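十二月 Zarkico 手持夹爪套件试用记录

上午9:20开始，接着昨天的写。昨天只把东西拆出来、充上电、配了网，没正式采。今天主要看三件事：标定能不能自己做完，桌面抓取的轨迹稳不稳，Pludalent 那边的导出能不能直接进我们的训练脚本。

先把背景补一下，免得以后翻到这页看不懂。套件是从 Dakwood 拿的试用，期限21天，从签收那天算。之前比过 Ogilvie 的那套，Ogilvie 是单手的，双手要买两套再加一个同步盒，同步盒的交期一直没给准话，所以先试 Zarkico。Zarkico 这套左右手是配好对出厂的，不用同步盒。数据处理走 Pludalent，套件里带额度，大概300条，超了按条收钱，单价 Dakwood 还没发正式报价，邮件里问过一遍了，下午再催。

到货清单核过：左手夹爪、右手夹爪、充电座、标定板、备用指垫、内六角扳手、一本薄的说明书。说明书有中文版，但是中文版比英文版旧，标定那一章的按键顺序对不上，以英文版为准。备用指垫没有标左右，装的时候比了一下，左右是一样的，可以互换。扳手偏软，拧指座螺丝的时候打滑，换了我们自己工具箱里的。

重量。单只称出来860克，含电池。说明书写的数比这个轻，问了 Berwyn Rowlands（Zarkico 那边给我们做技术支持的），他回复说手册上是不带电池的重量。那就对得上了。不过这个重量拿久了手腕确实累，下面会写。

标定

第一遍没过。提示标定板识别不足。把标定板从桌上拿起来，贴到墙上，再做一遍，过了。后来想了想可能是桌面那边顶灯反光，标定板表面是亮的。又放回桌上试了一次，关掉顶灯只留侧面的灯，也能过。结论：标定板贴墙做，或者关顶灯做。以后统一贴墙，省得争论。

开合行程标定是单独的一步，要把夹爪全开、全闭各做几次，听到提示音再换。左手这只全闭的读数一直不归零，停在一个很小的正值上。拆了指垫看，指垫根部没有完全推到底，推到底再拧紧，读数归零。这个要写进操作卡：换完指垫必须重做行程标定，并且看一眼归零。

左右手之间的相对位姿是把两只夹爪对着同一块标定板慢慢走一圈得到的。走得太快会直接失败，走得太慢超时也失败，中间那个速度要试几次才有感觉。Berwyn 说下一版固件会把超时放宽。现在这版先忍着。

采集帧率设30，没有改。软件里可以往上调，但是调高以后存储卡温度上去得很快，而且我们现有的几批数据都是这个帧率，混着用不方便。

上午 10:40，桌面任务

任务选的是零食包。原因是软包装对夹爪比较苛刻，塑料袋会滑、会变形，铝箔的会反光，比积木和杯子更接近后面要做的东西。动作分三种：从堆里夹出一包放到旁边；两只手配合，一只压住，另一只抽；把散开的重新拢成一堆。每条开始之前把零食堆随手打乱，不刻意摆。

夹塑料袋。指垫的摩擦力够，夹住袋子边缘提起来基本不掉。夹袋子正面鼓起来的地方容易滑，要先往下压一点再合。这个动作人做起来很自然，但轨迹里会出现一段很短的下压，后处理的时候不能当抖动滤掉。跟小组里说一声，滤波的窗口不要开太大。

夹小包。小包装在大包装旁边的时候，指尖伸不进缝里，经常一次夹起两包。这种条目先不删，单独打标签，叫“连夹”。如果最后连夹的比例太高再考虑怎么处理。

夹铝箔包。夹取没问题，麻烦在视觉。铝箔皱起来以后高光会随着手移动乱跑，特征跟踪那一路容易被带偏。今天用的桌布花纹很密，对定位反而有利，背景特征点多，铝箔那一小块影响不大。要单独再采一组素色桌面的对照，不然看不出来到底是套件好还是桌布好。记在待办里。

双手配合。一只压、一只抽，做起来比想象的别扭。两只夹爪靠近以后前端会互相碰，碰过几次之后我改成从侧面斜着进，好很多。左手压住的时候不用夹，直接用合拢的指尖压。这样左手的开合数据几乎是一条直线，训练的时候要注意，别让模型学成左手永远不动。

两只手离得近的时候，另一只夹爪和操作者的手会进到这一只的视野里。说明书建议训练时做遮罩，Pludalent 导出里有一个自动遮罩的选项，下午看。

关于指示灯。按英文版说明书，绿色常亮是跟踪正常，黄色闪是特征点不够，红色是存储或电池有问题。上午录的时候基本都是绿的，只有一次把夹爪举得太高、正对着天花板，变黄，放下来自己恢复。恢复之后那一条的轨迹我不太信，作废重采了。希望软件里能把这种变黄的时间段自动标出来，目前只有在日志里能查到，要自己对时间戳。给 Berwyn 提了。

手感。扳机行程适中，回弹偏硬。连续采半个钟头以后食指有点酸，手腕更明显，主要是重心靠前。换左手做主手的时候更累一些。厚袖口会蹭到手柄后面的边，采的时候最好把袖子撸上去，或者穿窄袖口的。没有影响数据，只是不舒服。

腕带孔只有一侧有，挂上腕带以后线会垂到扳机附近，不好用，拆了。

11:50 停下来换电池。换电池不会丢标定，这一点不错，Ogilvie 那套据他们自己的文档说换电池以后需要重做。我们没有实机，只能照文档记。

中午之后，12:50，Pludalent 导出

上传走的是他们的客户端。第一次传到一半断了，重开以后能续传，没有从头来。上传之后要排队，排队时间不固定，上午先传的那一批吃完饭回来已经好了，后面那批等得更久。

导出格式可选。选了我们常用的那种，字段名和我们脚本里的不一样，写了个映射，改动不大。需要注意的几处：

夹爪开合量是归一化的，零是全闭，一是全开，跟我们之前的数据方向相反。映射里已经反过来了。这个很容易忘，谁要是绕开映射直接读原始导出，一定要再看一眼。

左右手时间戳用的是同一个时钟，直接对齐就行，不用插值。抽了几条看拍手动作（开头让两只夹爪碰一下），两边峰值落在同一帧或者差一帧。可以接受。

姿态用四元数，顺序是实部在后。我们脚本默认实部在前。第一次没注意，画出来的轨迹姿态全是乱的，白白查了好一阵标定。写在这里提醒自己。

坐标原点在每条开始时右手夹爪的位置，左手的位姿也换算到这个原点下。这样左右手相对关系是好的，但是条与条之间没有共同的世界坐标。如果要做跨条的地图，得在开头加一段扫标定板。目前任务用不到。

自动遮罩。对夹爪本体的遮罩很干净，对另一只手的遮罩一般。袖子有时候算进去，有时候不算，手指边缘会留一圈。试着训练一小版之前先不用手部遮罩，只遮本体。

有一项我比较在意的是失败条目的处理。Pludalent 会给每条打一个质量分，分低的默认不导出，但是仍然扣额度。也就是说我们采坏了的、他们判低分的，都算在那个额度里面。问 Dakwood 这个能不能改成只算导出的。Dakwood 说要问 Zarkico，Zarkico 的 Berwyn 说这是 Pludalent 定的规则。三家转了一圈没有结论。先按全部扣来估算。

轨迹质量

挑了几种情况看：

慢速单手夹取：轨迹平滑，回到起始点时的偏差很小，肉眼在图上基本看不出来。

快速甩动：会漂。快速从左边甩到右边再回来，终点和起点对不上，要过一会儿才慢慢拉回来。正常操作不会这么甩，但是新来的采集员有可能，培训的时候讲一下。

贴近桌面：指尖压到桌布上的时候，镜头离桌面很近，视野里几乎全是花纹。本来担心这里会丢，结果没有。还是上面那句话，要在素色桌面再试。

双手交叉：交叉的那一瞬间左手轨迹有一个小台阶，右手没有。重复做了几次，左手都有，大小不一。怀疑是左手那只的标定没有右手的好，因为前面指垫没推到底就做过一遍，后来只重做了行程，没重做相对位姿。明天把左手整个重标一遍再看。如果还有，就是硬件问题，走退换。

14:30 电话，Berwyn Rowlands

记要点，没有录音。

固件：下一版放宽相对位姿标定的超时，另外修存储卡偶发写入慢的问题。时间没有承诺。

指垫：备用指垫可以单独订，没有最小起订量。深蓝色这种是偏软的，还有一种硬一些的，颜色不同，做硬物抓取用。我们要软的，已经说了报价里加上。

日志里的黄灯时段：他说可以导，有个命令行工具，没有放在公开的下载页，会发给我们。

重心靠前：他们也收到过类似反馈，有一个配重手柄在试，暂时不卖。

左手台阶：他让先重标，再录一段固定动作发过去，他们看原始数据。固定动作是：两只夹爪平放，同时抬起，交叉，分开，放回。

关于拿两套一起用的情况（两个人同时采），他说无线信道要手动错开，不然会互相抢。我们目前只有一套，先记着。

15:10，接着采

换了个人来做，看非熟手的情况。没有讲太多，只讲了扳机、指示灯和开头碰一下。前几条开头都忘了碰，后来记住了。操作卡上把“开头碰一下”放到最上面，字号加大。

非熟手的动作更慢，犹豫多，夹空的也多。夹空之后会在原地再夹一次，这种补夹我觉得是有用的数据，不要删。比较没用的是夹起来以后举着不动、回头问我放哪里，这种要剪。剪的工作量不小，不如开始前把放的位置讲死。

非熟手会习惯性地把夹爪往前推，用指根去够东西，指根那里没有指垫，容易刮到包装。指根附近的金属螺丝头是圆的，没有刮破袋子，但是会卡一下。提醒以后好了。

还有一个小问题，饼干夹多了会碎，袋子鼓度也会变，堆的样子跟上午不一样。对采集来说变化多一点没坏处，但是如果要做前后对照的实验，得用新的。采购单里加一批，口味无所谓，包装要有大有小，铝箔的和透明窗口的都要。采完的那些就放茶水间，谁吃都行，别再拿回桌上。

16:00 存储卡提示空间不足，右手先报，左手没报。查了一下，右手那只存了上午试录的没删。软件里两只手的文件要分开删，没有一键清空。跟 Berwyn 说的事情里再加一条。

删之前确认过都已经上传。这一步今后必须两个人看，采的人自己看一遍，另一个人在 Pludalent 上对一遍条目名，再删。

条目命名今天有点乱，上午用的拼音缩写，下午那位用的英文。晚上统一改掉。规则定一下：任务名、左右主手、操作者缩写、序号，用下划线隔开，不加日期，日期文件夹里已经有了。

目前对这套的看法

优点是左右手同步省事，换电池不丢标定，慢速和正常速度下轨迹够用，指垫抓软包装可靠。客户端断点续传也能用。

不满意的地方是重、重心靠前，左手那个台阶没有解释清楚，额度的算法对我们不利，中文说明书没有更新。文件管理粗糙，这个不影响买不买，但是天天用会烦。

如果左手重标以后台阶消失，我倾向于买。如果不消失，要求换一只再试，试用期应该还来得及，需要 Dakwood 确认换机那几天顺延，不然不划算。这个要书面的。

和 Ogilvie 的对比现在写不了，手里没有他们的实机。已经托 Dakwood 问能不能借一套短期的，Dakwood 两家都代理，态度上看不出偏向哪边。

待办

左手整机重标，指垫先确认推到底。重标以后录固定动作，原始数据发 Berwyn。

素色桌面对照组，同样的零食、同样的三种动作，灯光不变。

命令行工具收到以后跑一遍今天的日志，把黄灯时段对应的条目找出来。

映射脚本提交，四元数顺序和开合方向两处加断言，读到不合理的值直接报错，别再画出来才发现。

操作卡改版：碰一下放最前；换指垫后重做行程标定；袖口；放置位置事先说定；标定板贴墙。

跟 Dakwood 要三样东西：超额单价，额度计算规则的书面说明，换机顺延的书面确认。

充电座的位置换一下，现在离标定用的那面墙太近，走一圈的时候会绊到线。

补一条，17:20 写的。收拾的时候发现右手夹爪放回充电座要听到咔一声才算到位，没到位的话灯不亮，但是从正面看跟到位一样。昨天晚上右手没充满应该就是这个原因，不是电池的问题。前面昨天那页写的“右手电池疑似衰减”作废。

连夹那个标签，下午那位没打，明天我从头过一遍补上。
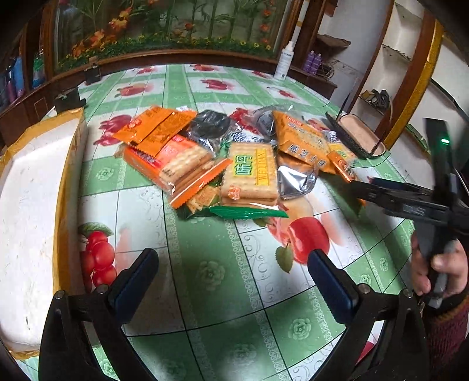 零食堆抓取，双手，右侧那只指示灯为绿色。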